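Two-arm bench at the Postcombe shop, talk me out of it (or into it)
Forum: Home and shared workshop builds

mestunell_mike
Posted 29 Feb 2024
I've been putting up with the "robots will do your chores" talk for years, so when our shared shop at Postcombe voted to build a two-arm bench I was the one hand that stayed down. It got built anyway. I help with the wiring, and I'm still not convinced. The plan is to have it sort and shelve small containers from the kitchen corner. Cost so far is 1303 dollars, not counting the extrusion we already had. 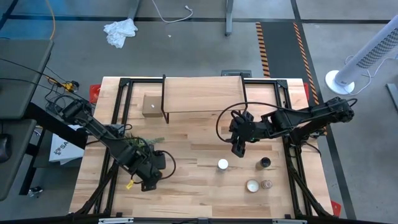 Both arms over the butcher-block top, shelf at the back.

My gripes so far. The cables are on the outside of the links, and every loop is something to snag. The shelf takes up a lot of the back half, so the left arm has to work around it. And the software, a hobby package called Cevex, wants a fresh calibration any time somebody leans on the extrusion. In a shared shop, somebody always leans on the extrusion.

ofori_bench
Cables outside is fine. Everybody starts that way. I ran mine inside the links on my old Ofori kit and had to pull the whole wrist apart to swap one connector. Give me loops I can see.

Move the shelf though. You're right about that one.

gluepot49
1303 dollars to put a jar on a shelf. I have a hand that does that.

mestunell_mike
gluepot49, that was more or less my speech at the meeting.

ofori_bench, fair, but did your loops ever catch on the other arm? With one arm I wouldn't care. With two I keep picturing one hooking the other and dragging it across the table.

ofori_bench
Once. Spiral wrap and two more tie points fixed it. Leave slack at the elbow and take it out at the wrist. Most people do it the other way around and then blame the motors.

slowfeed
I'll disagree with ofori_bench a little. Visible loops are fine while you're testing, but if this thing is going to run when there are kids or new members in the shop, tidy it up first. Also, what are you doing about glass? Plastic tubs are one thing. I wouldn't let a hobby gripper near a jar until I'd seen it do a few hundred picks on something that bounces.

mestunell_mike
Glass is where I got outvoted again. The argument was that real kitchens have glass in them, so test on glass.
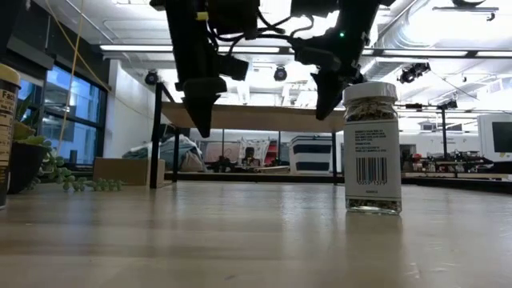 My problem is the grip setting. Cevex gives you one number for closing force, and the manual doesn't say what the units are. We have it at 417 because that's what the default file had. Is that gentle? Is that a nutcracker? A smooth lid and a ribbed lid won't want the same number either, and I've yet to hear a good answer on that from the people who are so excited about this.

slowfeed
Put a kitchen scale between the fingers and step the number up. Write down what you get. Takes an evening, and then at least you're arguing about grams.

gluepot49
Or buy plastic jars.

ofori_bench
417 is low on the version I ran, but I wouldn't swear yours is scaled the same. Do the scale test. And put rubber on the fingertips before you touch the force at all — bare fingers on glass will slide at almost any setting.

mestunell_mike
OK, scale test and rubber, I can do both in an evening. I'm also going to push for moving the shelf before we tune anything else. If it still needs recalibrating every time a member rests a coffee on the rail, I'm bringing the cost up again at the next meeting.

gluepot49
I've been in this hobby since 2002 and I have never seen a robot bench that got used after the first month. Prove me wrong, I guess.

slowfeed
Mine's in month five. It mostly sorts screws. Badly, but it sorts them.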